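Teaching Two Arms to Unstack Bowls

Bowls are my favorite first job for a two-arm bench. They're cheap, they're round, and they punish sloppy approach angles right away! I run this on the Wullis bench at the Stelik shared shop, but any pair of arms with different hands will do.

Step 1: Pick the angle for the parallel jaws

Bring the jaws in from the side, with one finger well inside the top bowl. Save three waypoints (hover, touch, close) and keep the last 8 mm slow. I use 119 as the close value in Dritutwood, the little script runner I wrote for this bench.

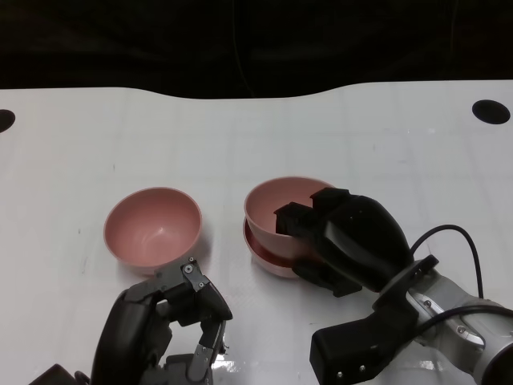

Parallel jaws on the upper bowl of the stack, with the other hand open at left.

Don't lift straight up yet. Nested bowls love to stick, so add a small tilt first and let some air in between them.

Step 2: Try it with the fingered hand

Now the really fun part. Same job, other arm, and you get to use a proper pinch.
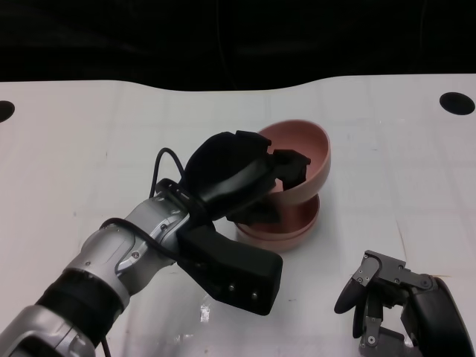

2 min read · 532 words in the full Thongsuk build notes

Set the long finger over the rim and inside the bowl, then curl the lower digit against the outside near the base. Close the finger first and the lower digit second. Tip the bowl, pause, then raise it clear of the dish underneath.

Park the idle gripper open and well off to the side before you press run. Leave slack in the wrist cables too, enough for a full turn.

Next up: putting the bowls back!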